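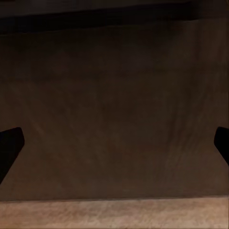 Household robots can now put a small object away in a strange kitchen most of the time, but they still take far longer than a person, according to results the Westau lab released in January.

The lab ran its Derik control software through 600 simulated chores, most of them tidying jobs: find an item, take hold of it, set it down where it belongs. Objects with uneven sides were the hardest. A mug has a handle and a box has flat faces, while a small pumpkin has ribs and a short stem. 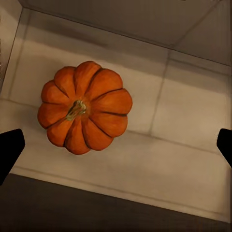

Round items tended to roll when a finger touched them off center, the lab said. Derik was allowed 11 tries at each object before the chore was marked as failed. Chores that started on the floor took longer than those on a counter. 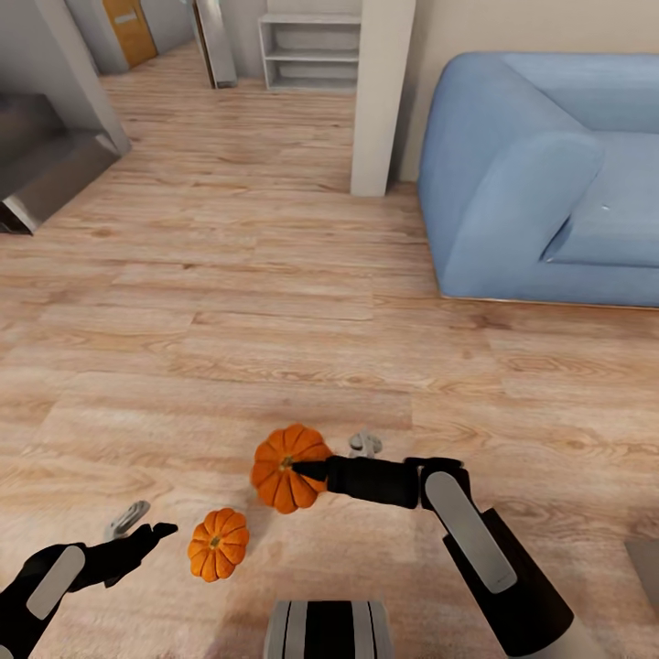

By Cecilia Akpalu
Hokenora Business Desk

Store owners are watching the work too. Sampaio, a grocery chain with 11 locations, wants machines that can restock produce after closing. It has put off a trial until the software can work a full 10 hours without a person stepping in.

Westau has not said when it will reach that mark. Its next round of tests will cover drawers, cabinet doors and folded laundry.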